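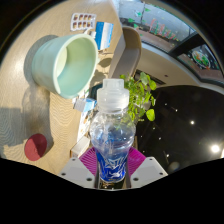
Lies Martens asked after the last session why we must learn "hardness" in degrees when the shop package gives only milligrams per litre, and whether the two can be used in one calculation. They can, but only after you convert, and most wrong answers in the September test came from forgetting it. So I begin these notes with the units.

## 1. Hardness of drinking water

Hardness comes mainly from dissolved calcium and magnesium. We express it as if all of it was calcium carbonate (CaCO3), in milligrams per litre. One German degree (°dH) is 17.8 mg/l as CaCO3. One French degree (°fH) is 10 mg/l as CaCO3.

Please write "as CaCO3" in full in your answers. A figure for calcium alone is a different figure. To go from calcium to CaCO3, multiply by 2.5; from magnesium to CaCO3, multiply by 4.1.

**Worked case.** A water has 80 mg/l calcium and 10 mg/l magnesium.

- calcium part: 80 × 2.5 = 200
- magnesium part: 10 × 4.1 = 41
- total hardness: 241 mg/l as CaCO3, so 13.5 °dH

## 2. Temporary and permanent

*Temporary* hardness is the part which goes out when you boil the water. The hydrogencarbonate breaks down and calcium carbonate falls as a white solid, the same that you find in the kettle. *Permanent* hardness stays, for instance when the calcium is there together with sulphate.

Roel Dijkstra objected that the word "permanent" is misleading, as an ion exchanger removes this part also. He is right. The name refers to boiling only.

## 3. Dry residue

Evaporate a known volume, dry at 180 °C, weigh what remains. The result is close to the total of dissolved salts, but a bit lower than the sum of the ions, for during heating the hydrogencarbonate loses carbon dioxide and water.

For our practical we take 100 ml of the Grasimby tap water. If your dish gains 0.050 g, the dry residue is 500 mg/l. Weigh the dish again after a second drying of one hour. If the mass still falls, dry once more.

## 4. Conductivity

Quicker, but indirect. The meter must be set to 25 °C, and the probe rinsed two times with the sample itself. A reading of 900 µS/cm tells you that there are many ions; it does not tell you which ones. A softened water can read nearly the same as the hard water it was made from, with sodium in place of calcium.

## To prepare

- Repeat the worked case with 2 mg/l magnesium instead of 10.
- Read the part on ion exchange in the Skova reader.
- Bring your dish masses to Ilse Van den Broek before the practical starts.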